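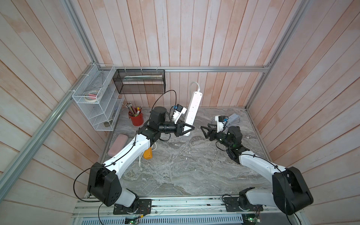
How to Score an Amateur MMA Bout Round by Round

9 June 2021
By the Tumasside Combat Sports desk

Scoring a bout at home or from the judges' table uses the same method. Each round is scored on its own, then the round scores are added. Before starting, have a scorecard, a pen and a clear view of the cage floor. Switch off the commentary if you are watching a stream.

Step 1. Set up the card

Draw one row for each round and one column for each corner. Write the red corner on the left. Add a narrow third column for notes. The printed Lundgren card already has this layout, with a box at the bottom for point deductions.

Step 2. Apply the 10-point system

The winner of the round gets 10. The loser gets 9 or less.

10-9: one fighter wins the round by a close or clear margin. Most rounds end up here.
10-8: one fighter wins by a large margin, through damage, long control with real attacks, or both.
10-7: one fighter is overwhelmed for the whole round. Use this rarely.
10-10: no difference can be found between the two. Avoid it for any full round.

Step 3. Use the criteria in order

Effective striking and grappling come first. Judge strikes by their effect on the opponent. A single punch that causes a knockdown outweighs a run of light jabs. For grappling, credit takedowns that lead to an attack, submission attempts that force a hard defense, and changes to a better position.
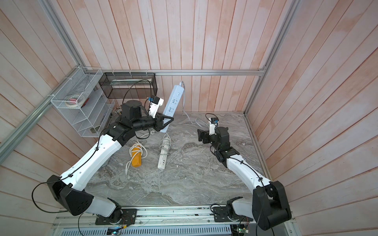 Go to effective aggression only if striking and grappling are even. Moving forward without landing does not count. Go to cage control only if aggression is also even. Most scoring errors in our reader cards come from treating the three as equal. We received 2,713 cards for the Asine open tournament, and 1,332 of them gave at least one round to the fighter who held the center but landed less.

Step 4. Take notes during the round

Use short marks: K for a knockdown, T for a takedown, S for a submission attempt. Put the mark on the side of the fighter who earned it. Circle anything that caused visible damage. Look down only during a break in the action.

Step 5. Write the score right away

Enter the score within 25 seconds of the bell. Do not go back and change it after seeing the next round.

Step 6. Deduct fouls and add up

If the referee takes a point, subtract it from that round's score. A 10-9 round with one point taken from the winner becomes 9-9. Add each column and check the sum twice. In the Leltton amateur rules, a tied total after 2 rounds goes to an extra round, scored on a fresh row.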